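4 min read
12 shares · 2 comments

Part 2: Moving everything over to your new phone

If you did Part 1 you've already got your old phone charged and backed up, so grab a drink and we'll get going. I did this with my own phone in December and wrote it all down as I went (my notes were a mess, so thank Busisiwe Rampersad for typing them up!).

1. Plug both phones in. Mine said it had plenty of battery and then died halfway, so please don't skip this.

2. Put both phones on the same Wi-Fi and turn Bluetooth on.

3. Switch on the new phone, pick your language, and stop when it asks if you want to copy from another device. Tap Yes.

4. Lay the two phones side by side. A code pops up on the new one – type it into the old one. 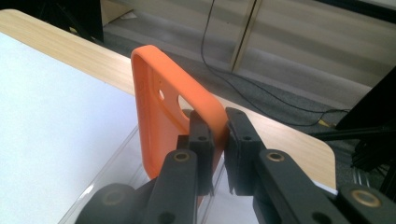 5. Choose what to bring across. I took contacts, photos and messages, and left the apps behind to download fresh. I had 519 photos and they all came over in one go.

Note: Texts can show up in the wrong order at first. Leave them overnight before you start panicking.

6. Wait for the "finished" message on both screens. Don't take calls on the old phone while it's copying.

7. Move your SIM card last. Power both phones off, pop the tray with the little pin, and drop the card in with the cut corner matching the tray.

Caution: Don't wipe the old phone yet! Sign in to your bank and email on the new one first. Some of them send a code to the old phone, and I got locked out of mine for two days.

Setting up voicemail and your ringtones comes next, in Part 3.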